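3.2 Student task and teaching procedure

The course at Plokenness runs over one term and ends in April. Students work in pairs, and each pair is given 27 hours of supervised time with the Kiltora bench. In the first part of the course they write motion programs by hand. In the second they record their own demonstrations and use these to train a controller with the Skevis software. Every pair must hand in its recordings together with a written account of any that were left out.

The main task is a handover between two arms. It was chosen by Louro and Leitão after an earlier version with one arm proved too easy for most pairs. Marks are given for planning, for record keeping and for the final trial, in which each pair has 10 attempts. The class as a whole produced 800 recordings, all of which were checked by a member of staff before training. 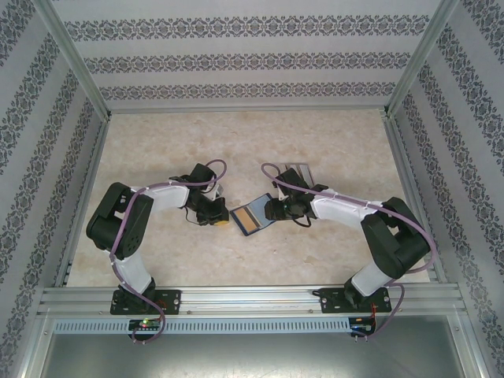 Figure 3. Two-arm bench during the handover task.

Timing between the arms was the part of the task that students found hardest. Many pairs wrote sound programs for each arm alone but did not allow for the small space in which the two must meet. With both grippers brought in over the blue-bordered card, as in Figure 3, only a narrow gap is left between them, and a small error in either program may lead to contact. Pairs were therefore asked to agree a fixed order of movement before the Friday session.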